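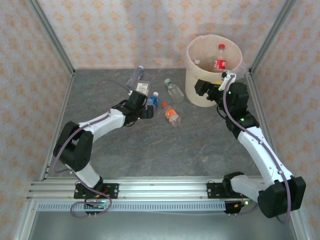 Tülin Ekinci wrote under my first notes on Camis that a planner for two arms should be judged by how it waits, and that speed can come later. I have kept her sentence in mind during this whole review, and I think she is right.

Camis is a motion planning package for a pair of small arms which share one workspace. I have used it since January, mostly for sorting bottles into a bin. Before it I worked with Urkutura, the 2023 release, so I compare with that.

The installation is simple, but the manual is not always in the same order as the menus. You describe both arms in one file, then the walls, then the bin. I lost an evening on the bin. Camis wants the height of the rim from the floor, and I had given it from the rail. The error message said only "goal not valid", and this could be much clearer.

The best part is the reservation of space. When one arm is over the bin, the other one may grasp a bottle but it may not enter the zone until the first has left. In Urkutura I had to write this rule by hand. In a run of 400 picks I had no contact between the arms — with my old rules I had several.

Perception is weaker. The supplied detector finds bottles with a coloured label well. Clear bottles lying on their side are difficult for it, and it often gives the direction of the cap wrongly, so the gripper comes from the bad end. I trained it again with 700 pictures of my own and it became acceptable. A patterned wall behind the arms did not disturb it, which surprised me.

Replanning takes more than 40 milliseconds on my computer. For bottles which do not move it is enough. For a conveyor I would not choose it.

The log viewer deserves a word too. You can move back through a run and see both planned paths together with the reserved zone. I open it every day. It cannot export to a file yet, and I have asked for this.

I give four stars out of five. Version tested: the update of 14th May.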